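Grellano hands the cup run to a robot, and keeps its people on the floor
11/30/22

Staff at the Grellano homewares plant have a new workmate for the dullest job in the building, and by most accounts they're rather glad of the company. The packing room, where 55 people work across two shifts, is bringing in a Stetus robot arm to pick up cups and set them down for checking, a task that has left plenty of sore wrists over the years.

Shift lead Esperanza Barrios, who has been in the packing room longer than almost anyone, has spent the spring helping work out the arm's moves in simulation – with many a cup of tea along the way, she is quick to add.

"I know what a cup does when you grab it wrong, so they asked me," she said. "It was lovely to be asked, to be fair."

Her crew will rotate through 30 minutes at the controls, then go back to colour matching and repairs, the work they'd always said they never had time for.
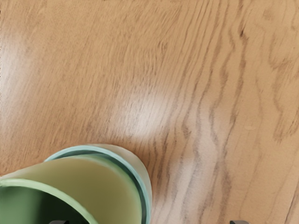
Will anyone lose hours when the arm starts in January?
Grellano has told staff that rosters and pay stay as they are, and that anyone moving to the controls will be trained on paid time.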